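Cell inspection after stoppage: twin-arm handover cell, Skadamitz workshop
Inspector: Peadar Brennan
Date of inspection: September 27, 2018
Requested by: Eneslow (cell owner)
Integrator: Deser
Gripper and drive supplier: Mac Carthaigh
Task under inspection: wristwatches taken off a stand, passed between arms, put back or put away
Status: NOT RELEASED for unattended running

Marks used: OK / OK with comment / Fail / Not shown to me

Background

The stoppage report I was sent is one paragraph long. It says that on cycle 103 the left gripper did not open during a handover, the right arm started its withdrawal anyway, and both arms pulled on the same strap until the right shoulder tripped on overload. It puts the cause down as "watch presented incorrectly by operator." I don't accept that as written. An operator can put a watch down badly. An operator can't make the right arm leave before the left one has let go.

Section A. Work surface and housekeeping

A1. Table fixed and does not move when both arms are driven: OK
Comment: Pushed it by hand from the front and from the right. Solid.

A2. No tools or loose parts within reach of the grippers: Fail
Comment: The checklist sent back by Deser has this line ticked. I would like to know who ticked it and whether they were standing at the cell. The written procedure says hand tools are to be off the table before drive power goes on, and both joints facing me had their green lights lit.
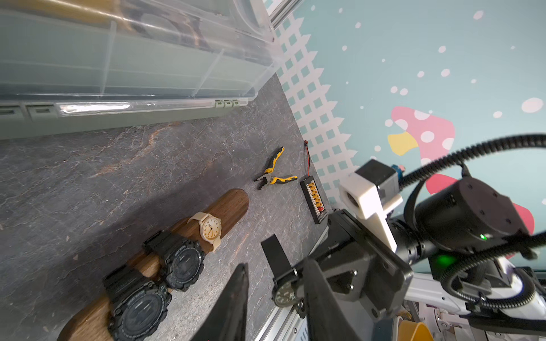 Item A2. Pliers and charging board on the table, gripper at lower right.

A3. Loose wiring kept off the surface: Fail
Comment: Leads to the charging board have to be clipped or taken out. A gripper that catches a thin lead will drag the board with it, and the drive will not notice a load that small.

A4. Storage box position marked on the table: Fail
Comment: The box has been moved at least once, going by what I was told. The program has a fixed keep-out zone for it. I asked how the zone gets updated when the box moves and was told "it doesn't usually move."

A5. Wall baskets secure: OK with comment
Comment: Both firm. Add them to the monthly check, they are not on it.

Section B. Handover between arms

B1. Receiving gripper confirms its hold before the giving gripper opens: Not shown to me
Comment: Described to me in detail. When I asked to see it in the program, the version on the cell turned out to be older than the one being described.

B2. Giving gripper confirms open before the receiving arm withdraws: Fail
Comment: This is the item that matters. What is in the program is a timed wait. The left gripper gets the open command, the wait runs down, and the right arm goes. Nothing checks the finger position in between. If the wait is long enough it works, and if a finger sticks it doesn't.

B3. Pull force limited during handover: Fail
Comment: The limit in use is the general one for free movement. It did trip in the end, but a good while after it should have. A watch strap is a weak thing to be held between two arms, and the next item might have a harder edge.

B4. Repeat test witnessed: OK with comment
Comment: I asked for 18 handovers at reduced speed and watched all of them. No sticking. I don't read much into that. The fault is said to have turned up after over 100 cycles, so a short run on a cool machine proves very little, and I said so at the time.

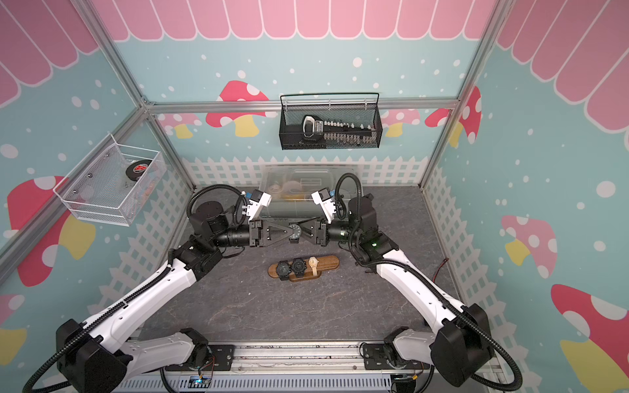
B5. Behavior on loss of drive power while an item is held: OK with comment
Comment: Fingers stay closed and the arms sag slowly. Acceptable for this load. Deser's sheet says the arms "hold position." They don't, and the sheet should be corrected before somebody believes it and puts a hand underneath.

B6. Restart after overload trip needs a deliberate reset: Fail
Comment: Clearing the message on the screen is enough to bring the right arm back. It then carries on with the move it was making. I had this repeated because I thought I had seen it wrong. It did the same again.

Section C. The "presented incorrectly" claim

C1. Start layout defined in writing: Fail
Comment: There is a single line in the work instruction: "place watches as normal." No drawing, no spacing, nothing on which way up a strap should lie.

C2. Program tolerates reasonable variation in the start layout: Not shown to me
Comment: Claimed by Mac Carthaigh, no record of any test supplied. Ask for the record.

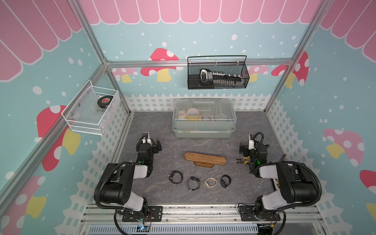

C3. Cause in the stoppage report supported by evidence: Fail
Comment: To present a watch incorrectly there has to be a correct way, and the cell has none that I could find. Asked to set up a normal start, two people gave me two different answers. One put the watches on the stand. The other leaves the stand bare and lays them out on the table in front of it, four in a loose row, the cream strap among the black ones and nothing to mark where each one goes. Both said they had always done it like that. Either layout may be fine for the arms, but the report can't blame the operator for departing from a rule that isn't there. I have asked for that sentence to be struck out.

C4. Two-gripper work at the stand covered by the risk assessment: Fail
Comment: The assessment deals with the handover in mid-air and stops there. It says nothing of one gripper steadying the stand while the other brings a watch in beside it. The fingers end up close together, with hard wood between or next to them.

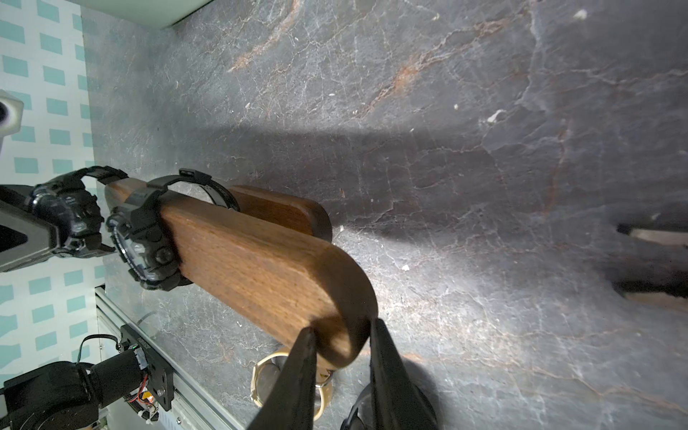

C5. Minimum distance between the two arms enforced by the controller: Fail
Comment: Switched off for the handover, which I can understand, and never switched back on, which I can't. It has been off for the whole program. Deser were surprised by this. They wrote the program.

Section D. Stops and access

D1. Stop button within reach of the loading position: OK

D2. Stop button cuts drive power to both arms: OK
Comment: Tried three times, once in the middle of a handover.

D3. Hands kept out while drives are live: Fail
Comment: People reach in to straighten a watch. I saw it done while I was writing up D1. The answer I got was that the arms are small and slow. The fingers are narrow enough to hurt, and see B6.

D4. Fault log kept: OK with comment
Comment: It exists. The entries before the stoppage are suspiciously few, and in a cell with this many loose ends I would expect more.

Required before release

1. Finger position check in place of the timed wait (B2). Deser.
2. Lower force limit for the handover only (B3). Deser, with values from Mac Carthaigh in writing.
3. Reset on overload to need a key or a separate button, and the arm to go home before continuing (B6). Deser.
4. Arm-to-arm distance check back on outside the handover (C5). Deser.
5. Table cleared, leads clipped, box position marked (A2 to A4). Eneslow.
6. Start layout drawn and posted at the cell (C1). Eneslow.
7. Stoppage report reissued with a cause that matches the log (C3). Deser.

I will want to see items 1 to 4 working at the cell. A signed sheet saying they work will be sent back.

P. Brennan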